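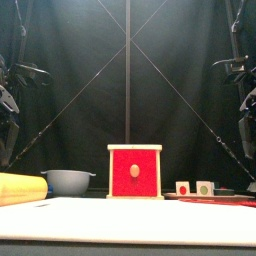 Red box on the white table, black curtain behind

Rerkgate Allotment and Garden Society
Minutes of the meeting held 5 June 2025

In the chair: Ffion Howells. Apologies were received from the Mostyn plot-holders, who were at their own plant sale.

Minutes of the last meeting
Agreed, with one correction: the gooseberries on plot 12 are red ones, and very good they are too.

Water
The new standpipe by the top gate is in and it's a joy! Pressure is good even at teatime, when everybody is down with a can. The old tap at the Mostyn end still drips and will be looked at before the next meeting. Members are asked to wind the hoses back on to the reel after use. A second water butt has been offered for the shed roof and was accepted with great thanks.

Seed swap
What a morning. We had 89 packets on offer and most found a home, including the purple climbing beans that were asked for last year. The tomato seedlings went before the kettle had boiled. Ffion would like to hold another in November for garlic, broad beans and saved flower seed, and the meeting was all for it. Please label envelopes with the variety and the year -- "nice yellow one" is not quite enough to go on.
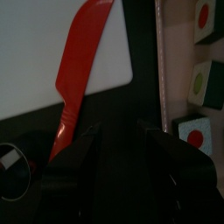

The harvest lunch came next, and there was plenty of talk about soup. It was agreed to make two big pans, one leek and potato and one squash, with bread from whoever feels like baking. Last year's beetroot cake has been requested again by popular demand. Anyone with spare courgettes (so, everyone) is welcome to bring them ready grated for fritters. Lunch will be on the grass by the compost bays if dry, otherwise in the hall.

Compost
The Sustside scheme has offered us three new bays at no cost if we do the digging. Carried with a cheer. Digging will start once the early potatoes are out of the strip beside the hedge. Please keep bindweed and couch grass out of the present heap, and no cooked food, as we do not want rats.

Plots
Kindero nursery is giving members a discount on fleece and netting; bring your plot card. There are 2 half plots free, both sunny, with good soil and a bit of dock. They go to the top of the waiting list first.

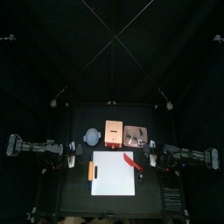

Kitchen things laid out on the dark tabletop

Any other business
The swifts are back over the hall roof. Slugs were discussed at length. Beer traps have their supporters, and so does going out with a torch.

The plot 12 gooseberries will be shared out at the gate when ripe -- bring a bowl.

Meeting closed with tea and rhubarb crumble.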